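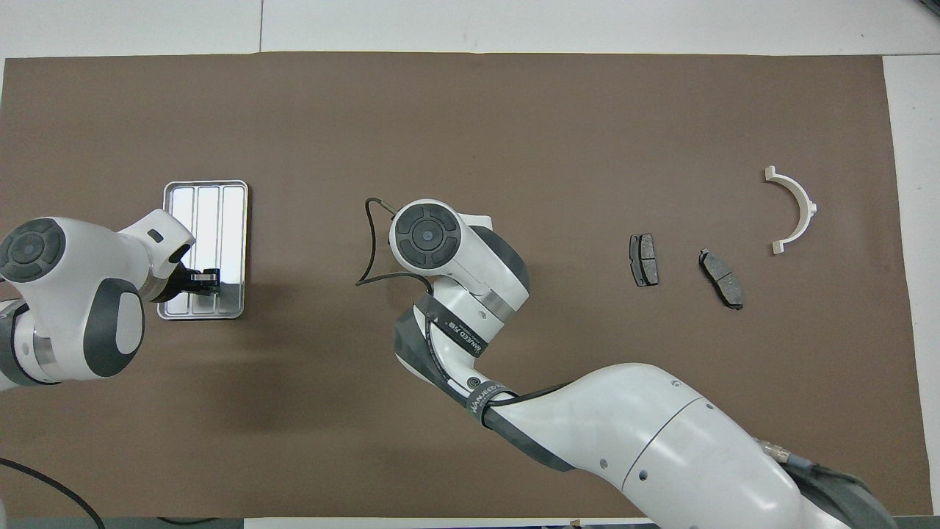

Divided steel tray and brown paper set goes on sale in July

Kitchenware maker Cluseo is bringing out its first set for the shared table: a long stainless-steel tray with three compartments and a supply of plain brown paper to lay underneath it. The set is called Vilturura and goes on sale in July through the Cluseo shop, the online store and Wijesinghe, the family-run kitchen supplier that helped to develop it.

Vilturura is meant for the sort of job that spreads over a whole table. Filling wraps for a crowd, shelling peas, icing biscuits with children, sorting the button jar, dividing up seed for the spring – all of these begin with a clear surface and somewhere to put the bits. The tray gives you the somewhere, the paper looks after the surface, and when you've finished the paper can be gathered up with the crumbs still inside it.

"We've wanted to make this for years," said Oluf Hedegaard, who started Cluseo. "I grew up with a tray a bit like it, and it came out for everything. Herring and onions and capers at Easter, nails and screws when my father was mending the shed. My mother washed it very thoroughly in between, I should say! When it finally went missing in a house move I couldn't find another one the right shape, and I've been grumbling about it ever since."

A tray with long lanes

The three compartments run side by side down the full length of the tray, so each one is a long lane. Most divided trays on sale in this country are split into small squares or wedges, and they are very good for dips. Long lanes suit food that lies down: spring onions, breadsticks, cucumber cut into batons, rows of stuffed vine leaves. They also leave room for a spoon to rest in the food without tipping out, and for people on both sides of the table to reach the same thing.

The corners are rounded, inside and out, so a cloth or a brush can get right into them. The rim is raised and gives a firm edge to hold when the tray is full. There is no lid with the first version. Testers were asked if they wanted one and were evenly split, and Cluseo has decided to wait and see what customers say once they have lived with the tray for a while.

Every tray is polished to a bright finish. It will pick up fine scratches with use, as steel does, and the company is happy about that. The trays can go in the dishwasher and into a low oven for warming bread. They shouldn't be used under a grill or directly on the hob.

Paper that goes back to work

The second half of the set is a pack of 18 large sheets of brown paper. They are sold folded, so a sheet will show its creases when it is first opened. Smoothing it with the flat of the hand is enough for most jobs. For a party table, a warm iron on the dull side gets it nearly flat.

The paper has no print and no coating. You can write on it, which turned out to be the thing testers loved best. People labelled the lanes of the tray in pencil, drew round the tray so that it went back in the same place, kept score for card games and, in one house, planned an entire garden around a bowl of olives. Clean sheets can be used again and again, and a sheet that has only had dry things on it can be turned over. Greasy or wet sheets can be torn up and added to a home compost heap.

Refill packs will be sold separately from the first day. The tray will be available without paper as well, for anyone who already has a roll in the cupboard.

Tried out at real tables

The design went through seven versions before Cluseo and Wijesinghe were both satisfied. Early ones were deeper and looked handsome on a shelf, but were awkward to serve from and took up too much of the sink. The final shape is shallower, and slightly longer than the one the team had been sure they would end up with.

In the spring, 46 households borrowed a tray and a pack of paper for a month and kept a note of what they did with them. The notes came back stained, folded, and in several cases illustrated. Between them they recorded 666 separate uses, and the team read every one. Food came first by a wide margin, with sandwich fillings at the top, followed by salad and then anything involving flatbreads. After that came crafts and repairs, and then a long tail of jobs that the designers hadn't thought of: pairing up baby socks, rinsing paintbrushes, sorting foreign coins, holding the pieces of a clock in the order they came out.

Kamrul Wanigasekara, head of product at Wijesinghe, looked after the trial and is still enjoying the results.

"I expected people to tell us it was useful for parties," said Kamrul. "What I loved was how many wrote about an ordinary evening. They put the paper down, put the tray on it, and everyone made their own supper out of the same three things. One family had a child who wouldn't eat food that was touching other food, and they were so pleased with it that they didn't want to give it back. We let them keep it, of course."

The trial led to some changes as well. The underside has been finished more smoothly after two testers mentioned marks on a painted table. The paper is heavier than the first batch, which tore when damp. The instructions have been cut down from a leaflet to a single card, because almost everyone said they had thrown the leaflet away.

Three ways to begin

The card in each box has some starting points from the trial. They need very little shopping and no special skill.

For a wrap supper, fill one lane with something warm and saucy, one with shredded leaves and one with pickles. Put the flatbreads straight on the paper beside the tray, so that people can fill and roll them there.

For biscuit decorating, line up icing pens in one outer lane and sprinkles in the other, and leave the middle lane for the broken biscuits. There will be broken biscuits, and they are usually the first to go.

For a sorting afternoon, tip the button jar or the drawer of odds and ends on to the paper. Use the lanes for keep, give away and find out what on earth this is. Then lift the paper by its edges and pour whatever is left back where it came from.

Readers with better ideas are warmly invited to send them in. The card will be reprinted every season with new suggestions, and anyone whose idea is used will be sent a refill pack of paper.

Made to be kept

Vilturura comes in a plain card box, with a paper band and no plastic. The box is sized to stand upright between chopping boards, and the trays nest inside one another for people who buy more than one. Cluseo will take back any tray that becomes dented or bent and straighten it where possible, with the customer paying only the postage.

"I'd like to see these turn up in second-hand shops in thirty years, looking well used," said Oluf Hedegaard. "And then I'd like somebody to buy one and wonder how they ever did without it."

Storage boxes and drawer dividers in the same steel are being designed now under the name Kuvex. They will share the tray's rounded corners, and the smallest of them is planned to sit inside a single lane. More news on those will follow when the samples have been tested.

Come and try it

The Cluseo shop will have a long table set out with paper and trays through the whole of the opening week, from 10 in the morning until 4 in the afternoon. Visitors can drop in, make themselves some lunch from whatever is in the lanes that day and write on the table as much as they like. Children are welcome, and there will be a pencil pot at either end. Please tell a member of the team about any food allergies before you start.

Notes for editors

Vilturura is sold as a set of one stainless-steel tray and 18 sheets of brown paper. Trays and refill paper are also sold singly.

Sample sets are available on loan to food, craft and home writers. Please say when asking if you would like paper only.

Oluf Hedegaard and Kamrul Wanigasekara are both available for interview. Requests should be sent to the Cluseo press desk, which can also supply the full list of uses from the household trial.

Ends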